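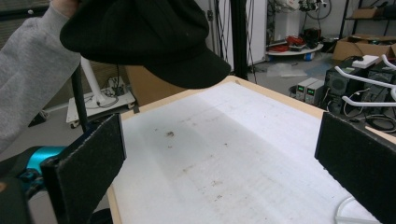
From: Shuzhen Dai
To: Prirnstead Sound list
Subject: Re: [prirnsound] Hum on the foldback at Adcombe

Hi Kwan-ho, hi all,

Kwan-ho Liu wrote:
> We did the first band call at Adcombe last night and there is a steady
> hum in both foldback wedges. It's there with every channel muted and
> it doesn't change with the aux master. Front of house is clean. The
> keyboard player says it was the same in April. I've swapped both
> speaker leads and tried a different amp channel, no change at all. Is
> it the Urquhart desk, the old multicore, or something in the building?
> I'd sooner not turn up on show night with a bag of ground lifts and
> hope.

Oh, I know this hum! We had it for the whole of the spring concert and I'm delighted somebody else has finally met it.

I'd put money on the multicore, or more exactly on the returns. If the hum stays put when you pull the aux master right down, it's getting in after the desk's output stage, so the Urquhart is very likely fine. Quick test before you take anything apart: leave the amp on, turn its inputs down, and unplug the return at the stage end. If it goes quiet when you bring the input back up, the amp and the wedges are in the clear and you can stop swapping speaker leads.

Then look inside the stage box. On ours the four returns had been rewired at some point with the screen joined to the metal shell at both ends, so every time the amp rack and the desk were on different sockets we'd built ourselves a lovely big loop. At Adcombe the rack is fed from the stage left wall and the desk from the socket by the bar, and those are a long way apart in every sense. King-fai Tseng ran an extension from the bar socket to the rack one evening, just to see, and the hum dropped to nothing. Do check the load first if the dimmers are anywhere near it.

What fixed it for good was a pair of Nulideo line isolators on the returns, at the amp end. They're small passive transformer boxes, balanced in and out, no power needed, and they cost us 39 pounds each. I was ready to be disappointed with the low end and I wasn't – kick and bass in the wedges sounded just as they had before, minus the buzz. We've left them screwed inside the rack ever since. Benedita Paiva has a spare pair you could borrow for the run, she's on this list so I'm sure she'll shout.

Please don't lift the mains earth on anything, however late it gets. Lifting pin 1 on the signal lead is fine, and if you label the adapter you'll save the next person a miserable hour (ask me how I know).

One more thing to try while you're there. Return 3 on that multicore has a dodgy solder joint that crackles if the drum is turned on its stand, so use 1 and 2 for the wedges and keep 4 for the side fill. Hsiu-ying Chu metered the whole lot and has a sheet with every channel on it, which ought to be in the lid of the cable trunk.

Do let us know what you find! I can be there from 5 pm on show night with a meter and a soldering iron.

Shuzhen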